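Brusham Course Library
Self-paced video courses for public libraries and adult learning centers

Brusham is a subscription package of recorded courses for libraries, community centers and workplace training rooms. Learners watch the lectures at their own pace, read the notes and take a short review at the end of each unit. There is no college credit and no application. A learner needs a library card number or a site code to sign in.

The package is sold by the site, not by the learner. One subscription covers every computer in the building and home access for registered cardholders. The standard plan allows 50 people to be signed in at the same time. Larger systems can add seats in blocks of 50.

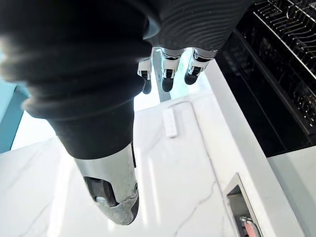

Brusham Course Library, standard plan

What is in the package

The library holds 600 lectures in 11 subject areas. These include basic accounting, world history, introductory statistics, public speaking, engineering basics and English for new speakers. Most lectures run under an hour and are split into chapters, so a learner can stop and pick up again at the same spot. Transcripts come with every lecture. Captions are in English and Spanish, and the text size can be changed in the player.

Course notes can be printed. A site may make as many copies as it likes for its own learners but may not post the files on an open website.

The history and public speaking courses were redone in February with new recordings and shorter units. The older versions stay available for 90 days after a replacement goes up – long enough for most people to finish what they started. Progress does not carry over from an old version to a new one.
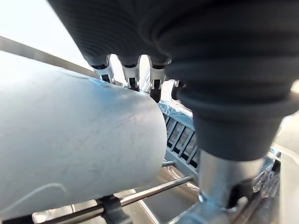 Staff accounts are separate from learner accounts. A staff member can see how many hours were watched in each subject, reset a password, and build a reading list to go with a course. Staff cannot see an individual learner's review scores unless the learner turns on sharing in the profile page.

Sign-in and setup

Brusham works with the Fimico and Sastry card systems. Sites on another system can upload a list of card numbers as a plain spreadsheet. The player runs in any current web browser, and there is nothing to install. Slow connections are handled by an audio-only setting, which also saves data on phones.

Setup questions go to Seija Hyvönen in site support. Please have your site code ready.

Certificates

Learners who complete every unit in a course can print a certificate of completion. It shows the course title and the hours. It is not a transcript, and schools decide for themselves whether to accept it for placement. 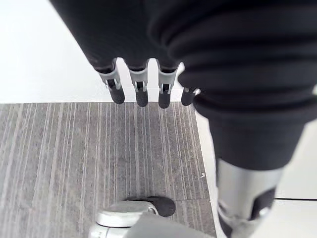 Can we try the package before we subscribe?
Trial access is open to any library or learning center for 90 days, with the full set of lectures and five seats. Accounts made during the trial are kept if the site subscribes.

Ordering

Subscriptions run for one year and are billed through Brandance. Purchase orders are accepted. Branches of the same system can share one subscription or hold their own – billing is set up either way.

Page updated 2023-07-19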